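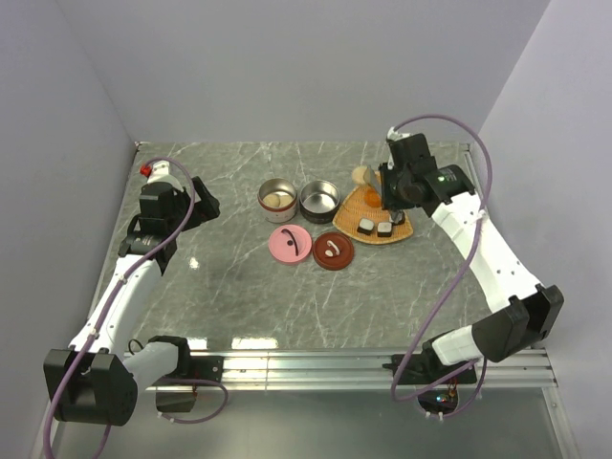 Slide 1: Title

Running a small hardware review site: what changed when we stopped chasing launch day
Lorena Zúñiga, Clilley

Say hello, thank the organizers. Slides go up on the site tonight. Questions at the end, but shout if the mic drops.

Slide 2: Who we are

Clilley started as a forum for people swapping PC parts. Reviews came later. We cover cases, coolers, keyboards, power supplies and a few games. Four of us write, two of us full time. I edit and I also do most of the cooler tests.
The site runs on ads, a small membership and the occasional sponsored build log, always labeled.

Slide 3: How launch day used to go

A sample would show up three or four days before the embargo lifted. One person tested, one person took pictures, I edited overnight. The review went live at 9 a.m. with everybody else's.
Traffic for those reviews was high for a day and a half, then flat.
Mention the Ramano case review here. We published on time and missed that the front panel cable was too short for larger boards. A reader found it the same afternoon. We corrected it, but most people who were going to read that page had already read it.

Slide 4: What we tried

Starting in February we dropped the embargo as a deadline. If the review is ready, it goes up. If it needs another two weeks, it gets two weeks.
On launch day we post a short news item with specs and price and a line saying the review is coming.
Every product now gets used in somebody's own machine before the final edit.
Pause here, people usually want to write this down.

Slide 5: What happened to traffic

First two months were bad. Launch week visits dropped and one advertiser asked to move to a cheaper slot.
Then search picked up. People look for a review when they are ready to buy, and that is often a month or more after launch.
The Henríquez tower cooler review went up five weeks late. It still brings in 1,000 visits a week. The old launch day reviews rarely did that after the first month.
Don't oversell this. It is one site and one set of topics. Phones would probably be different.

Slide 6: Members

Membership was at 508 when we made the change. It dipped, then passed 1,000 before the end of the year.
In the sign-up survey, the most common reason given was the follow-up notes we add to older reviews. Second was the forum. Benchmarks came fourth, which surprised me.

Slide 7: Dealing with manufacturers

Most were fine with it. We wrote to every PR contact before the change and told them what to expect.
Two stopped sending samples. One came back.
We now buy some products ourselves. Budget is tight, so we sell them in the forum afterward at 40 percent off, with the test history attached.
Muda asked whether we could promise a date. We said no and they sent the keyboard anyway. Tell the story about the space bar if there is time, skip it if not.

Slide 8: What I would do differently

Tell readers earlier. We announced it in a forum thread and many people never saw it. For weeks we had comments asking if the site was closing.
Keep a public list of what is being tested. We added one in the summer and the emails stopped.
Set an upper limit. One power supply review dragged on until the model was discontinued.

Slide 9: Questions

Contact details on screen. If asked about ad rates, say I can talk afterward. If asked about video, we are testing it, no decision yet.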